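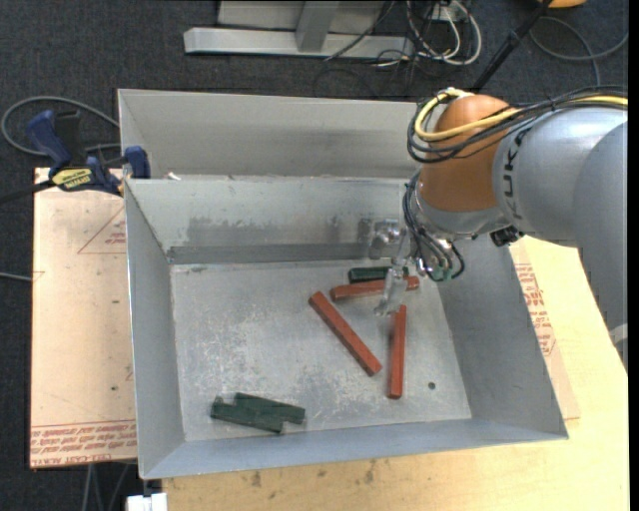

Last changed: Tuesday, January 14, 2025

How does a robot learn to grab?

Same way you do. Lots of goes! The arm reaches into the metal bin, tries for a block, red or green. Did it get one? Yes or no, the computer saves it. Thats one example.

Then again. And again. 245 tries so far at Sorico, and 200 more to come in February.

Misses get saved too. A miss is a clue. Blocks lying on top of each other are tricky, so we want heaps of those.

Later the computer looks thru all the examples and makes a guess. Grab here? Or over there?

Try it at home: pick up a pencil useing only two fingers. Write down every miss.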